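Brernis Opens Its Doors, and Its Toy Bin, to the Public

Robotics workshop invites neighbors, schools and the merely curious to watch a large machine think hard about a small duck

BRERNIS, March. Brernis, the automation workshop on the lower floor of the old Amano thread mill, held its first open day this month. Visitors were promised robots, coffee and a parking space. The robots and the coffee were delivered in full.

The main attraction was Prulano, the workshop's software for picking mixed objects out of a bin. Picking one known part from a neat tray is a job that industrial arms have done for decades without complaint. Picking whatever happens to be lying in the corner is harder, and that is the job Prulano is being written for. The open day gave the public a chance to see how far along it is, including the portions that are not very far along.

"We talked about preparing a show," said Nneka Akinola, who runs the workshop. "Music, lights, the arm waving hello. Then we looked at the calendar and decided people could come and watch us work. It is slower than a show, and there is more sighing."

Groups of 10 were taken through at a time, beginning at 9 a.m. Each group got a short talk on safety, a longer talk on safety, and then a place behind the yellow line to watch the picking cell. Questions were encouraged, and the staff had prepared answers on motion planning, camera calibration and grip force. The first question was whether the arm could make a sandwich. It cannot. The second was whether it would be able to make a sandwich next year.

Taras Lysenko, lead engineer on Prulano, gave most of the demonstrations. He explained that the software looks at what is in the bin, proposes a number of places where the gripper might take hold, ranks them, and sends the arm to try the one it likes best. When the attempt fails, the result is recorded and the ranking is supposed to improve. The log stood at 3371 attempts when the doors opened. Lysenko declined to say how many of those had gone well, but offered to show anyone the chart if they would stay for the explanation that goes with it. Four people stayed.

Several visitors asked why a serious piece of industrial equipment was spending its days with toys. The answer is partly about shape. Boxes have flat sides and tell a gripper plainly where to hold them. Toys are lumpy, they lean on one another, and they have heads and feet in inconvenient places. A program that can cope with them has a fair chance with the odds and ends that pass through a returns department or a repair depot. The other part of the answer is that toys are cheap, and that a workshop of this size notices such things.

The duck, small and pale yellow, quickly became the favorite. One school group began cheering for it, then split into two camps over whether a successful pick counted as a win for the robot or a loss for the duck. Lysenko was asked to rule on the matter and said he would need more data.

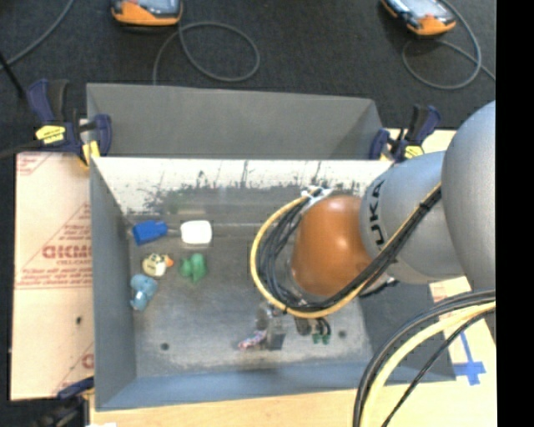
Zeron, a regional parts distributor that has been following the project, also sent a small delegation. Its members watched quietly through two rounds, asked sensible questions about cycle time, and were later found in the hallway discussing the duck. The two companies are talking about a trial at Zeron's returns desk. No agreement has been signed, and Brernis would like it noted that this sentence was read by both sides before release.

The workshop made no attempt to hide its unfinished business. Attendees could read the whiteboard, which at the time carried a list of known problems and a lunch order. They were also shown the manual stop button, and every group was told the same thing about it: anyone on staff may press it at any time, and nobody gets asked to justify it until the arm is standing still.

"People expect it to be either terrifying or magic," said Akinola. "After a few minutes they start giving it advice. A man who repairs accordions told us we were coming in too steep. We wrote it down. We're trying it this week."

By closing time, 100 visitors had signed the guest book, among them one who signed as the duck. Comments ranged from "Very informative" to "Bigger than I thought" to a detailed drawing of the proposed sandwich attachment, with dimensions. The drawing has been pinned up in the engineering office, where it is receiving more attention than Akinola would like.

A second open day is planned once the next version of Prulano is running. Schools and local businesses that would like a place can write to the Brernis front desk, stating the size of the group and whether anyone needs step-free access. Closed shoes are required. Visitors are welcome to bring a small object of their own for the bin, on the understanding that it may come back with opinions about robots, or a dent.

About Brernis

Brernis develops picking and handling software for small warehouses and repair operations. Its customers mostly have awkward items and limited floor space. Press inquiries should go to Nneka Akinola. Technical inquiries should go to Taras Lysenko, preferably before 4 p.m., when the coffee machine is switched off.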